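Paint Disposal After Home Projects: Rinse Water and Leftovers

The Trirnstead water plant has changed its rules for household paint waste, starting in August. Latex and acrylic rinse water may still go down an indoor sink connected to the sewer. It may not go into a street drain, a ditch or a septic tank. 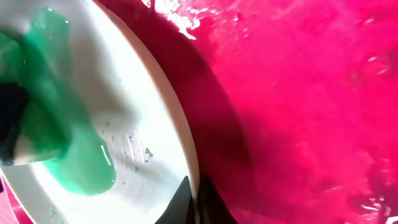
Clunov

Wipe tools and containers before rinsing. Most of the solids in paint waste come from residue that could have been scraped off with a card or a dry rag. The plant's filters are sized for 1688 households, and fine pigment passes through the first stage. In spring the second stage needed backwashing every 7 days.

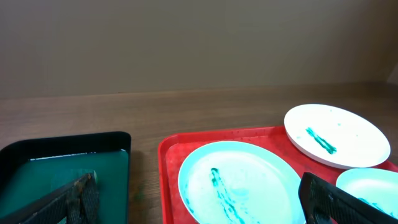 Dried latex paint goes in the regular trash with the lid off the can. Thin layers dry overnight at 70 degrees. Deeper amounts need an absorbent such as cat litter, mixed in equal volume and left until no liquid remains. Oil-based products stay on the hazardous list at any volume.

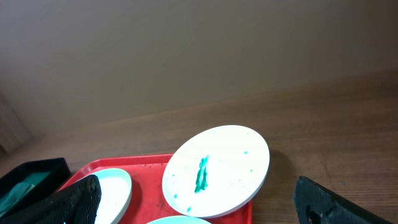 Sotelo wrote in to ask whether the sink rule covers craft paint, and pointed out that the old leaflet mentioned wall paint only. It does, provided the label says water-based.
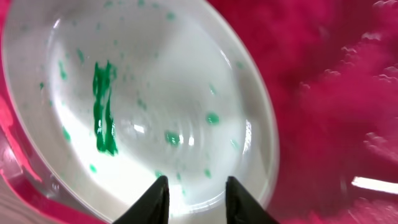
Solvents and thinners are accepted at the Claltis depot on Tuesday mornings. Containers must be closed and labeled. The depot holds about 1000 gallons and turns loads away once the tank is full, so call before driving over with more than one can.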